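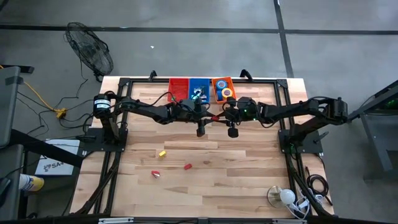 The bench, made of joined planks, on the grey floor.

How often should I oil a wooden workbench?
3,160 views

I wiped mine down with Skeltberg oil in November and some boards already look dull. Do I have to sand it all again before the next coat?

2 answers

Teodoro Carretero
No full sanding. Scuff the dull boards lightly with fine paper, wipe off the dust, then put on a thin coat and rub off the extra after 5 minutes. Mixed boards soak it up at different rates, so some will need a second coat. Twice a year is plenty – more if you use it daily. Lay the rags flat outside to dry, they can catch fire in a pile.
Share · 2 comments

buthelezi_k
I just use paste wax. Works fine.
Share · 0 comments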